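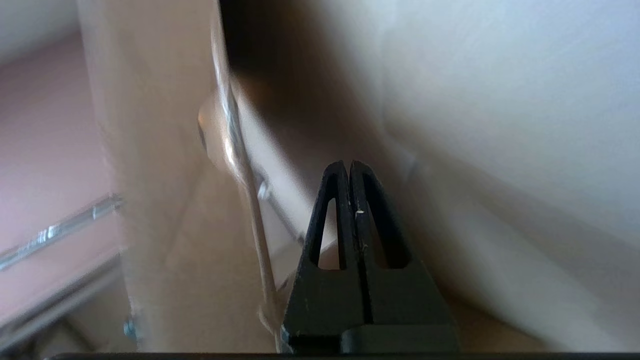 Last changed: April, draft 3 (figure numbering fixed)

4.2 Gripper build and close-range view

Figure 1. Wrist camera view, fingers together, tips up toward a narrow gap between pale surfaces. Metal rod at left.

All of the hardware was put together in the shared workshop at Ruselgate, on the bench by the door, mostly evenings. Arm is the Cloveck kit. Fingers are our own, two black parallel fingers on a wide square base, each with a long opening through the body (Figure 1). The openings save a bit of weight and let the fingers bend a little under load. First version had no openings and was too stiff, see 4.1.

Control runs on Sisimlow, unchanged apart from the close speed. We logged 2,504 open/close cycles before the first finger was swapped. Swap takes 3 minutes with the short hex key, longer if the base screws were done up by Afaf Sfeir, who likes them tight.

Camera placement was the harder part. Mounted low on the wrist, so the fingers take up the lower middle of the view and the tips stay visible when closed. Good for lining up with a gap. Less good for shiny parts - the rod in Figure 1 shows bright highlights along its length, and the edge finder in Xia tends to lock on to that sort of thing first. We masked the worst of it by hand. A better fix would be a diffuser on the bench lamp, not done yet.

Depth in tight spots is also weak. The dark pocket past the finger tips in Figure 1 gives the software almost nothing to work with, so for approaches like this we fall back on joint positons alone and creep in slowly. Of the 645 approaches kept for section 5, roughly 50 were run this way. They are marked in the table and left out of the timing averages.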